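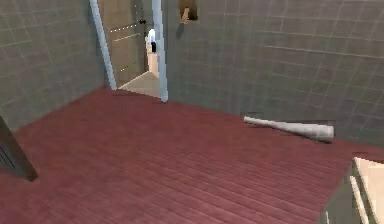
Rainer Hellwig has been tuning pianos for 61 years, and he still won't let me talk while he does it. So I sat on his stairs with my coffee and waited – a long wait!

"You can't rush the middle octaves," he told me once the lid was down. "Get those wrong and everything else goes wrong politely."

He started at Ostik, a little workshop where he swept floors for two winters before anyone handed him a tuning lever. I asked if he ever uses an app. He made a face.

"My granddaughter put one on my phone. It's very good. I don't like it."

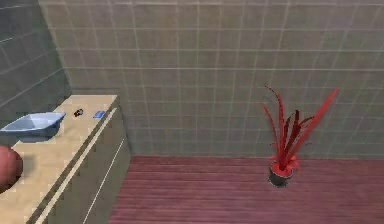
The bathroom, with its long pale beige countertop.

We got onto his customers next (he has 100 on the books, and I think he's fond of maybe half). January is his busiest month. "The heating is on, the air is dry, the piano complains, and then they call me." He had another call to make before dinner, so I carried his bag out to the car.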